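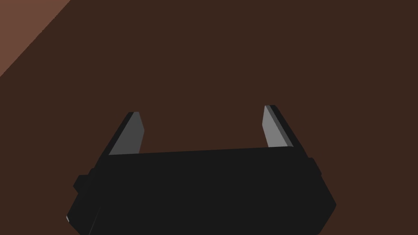
March - from the Rusix press desk in Lurnstead

I'm very pleased to tell you that our new pressure relief mattress overlay, the Entili, goes on sale this month, and I've been itching to write this one for ages! It goes on top of an ordinary single bed mattress and it's meant for people who spend long stretches lying down, whether that's after an operation or because of a condition they live with all year. We've settled on one cover colour to start with, a deep chocolate brown very like the broad dark surface at the top of this page, and I think it looks far more at home in a bedroom than the hospital blue we used to sell.

Inside there are 74 air cells, joined in six zones from head to heel. Each zone has its own valve, so you (or whoever helps you) can let a little air out under the heels or the hips and leave the rest alone. The valves all sit along one side and you can turn them round to face either way when you make the bed. The hand pump comes in the box, along with a spare cell and a repair patch.

We tried the Entili out over the winter with 100 people living at home in and around Lurnstead, and I read every one of the feedback forms myself. The most common grumble was noise - the early cover rustled whenever anyone turned over - so we changed the fabric to a softer stretch knit with a wipe-clean backing. A few people also found the corner straps too short for deeper mattresses. Those are longer now.

The cells are made for us by Nesach, who have supplied our wheelchair cushions for years, and we do the covers and the final checks here. Our first batch is 1,228 overlays. Most are going to equipment shops and loan stores, with the rest kept back for people ordering from us directly.

Please do talk to your nurse or occupational therapist before you change what you sleep on, especially if you already have sore skin. They can help you set the zones too. If you run a shop or a loan store and would like one to try, drop me a line and I'll get it in the post, straps and all.

Contact: Rusix press desk, Lurnstead | Copyright Rusix, all rights reserved | Back to top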